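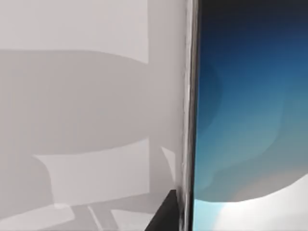
Open Day Phone Handling Set

README, last edited April 18, 2025

Files from the simulated tabletop demonstration that ran on the main display at the Barkach open day in August. Visitors watched two robot arms working over a white table with a smartphone on it. The physical cells were behind the safety fence in the next bay and are not part of this release.

Contents

episodes/ holds 100 short runs of the phone task, one folder per run
views/ holds the rendered video, split by camera
state/ holds joint positions and gripper opening for both arms
notes/ holds the operator log and the handout given to visitors

Task

The instruction shown to visitors was "pick up the phone from the table". The operator drove both arms from a desk beside the display. Either arm could be used. The phone's starting position and angle were changed between runs, and the table was otherwise left as it was.

Views

Each run has 3 camera views. One is a fixed view of the table. The other 2 are mounted at the wrists, one per arm, and move with them. Close to an object, a wrist view can be hard to read on its own: a glossy blue surface may take up much of the picture, with a dark edge of hardware running from top to bottom beside it and only grey shadow on the other side. Anyone labelling grasps from a wrist view should check the same moment in the table view.

In the table view the phone lies face up with its screen lit blue. During an approach, the gripper comes down with its fingers spread wide, one on each side of the phone, before any contact is made.

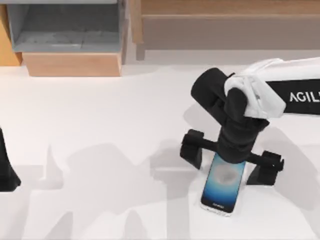

Contact labels were added by hand after the open day. A run is marked "closed" from the first moment both fingers touch the phone, and "lifted" once no part of it rests on the table. Where the labellers disagreed, the later time was kept.

Rendering

Scenes were built in Sosora and rendered at the Malhotra lab. Lighting is soft, and the arms throw overlapping grey shadows across the tabletop. These were left in on purpose. Small text on the phone screen is not legible in the table view and should not be used as a label.

Known problems

13 runs were stopped early so the next visitor group could come in. They are kept, and flagged "short" in the index.
The operator log uses local time, while the state files count from the start of the run.

Use

Free for teaching and research. Please credit Zinent and name the open day set in any publication. Corrections to the labels can be sent through the project's issue page, with the run folder and the time in the video.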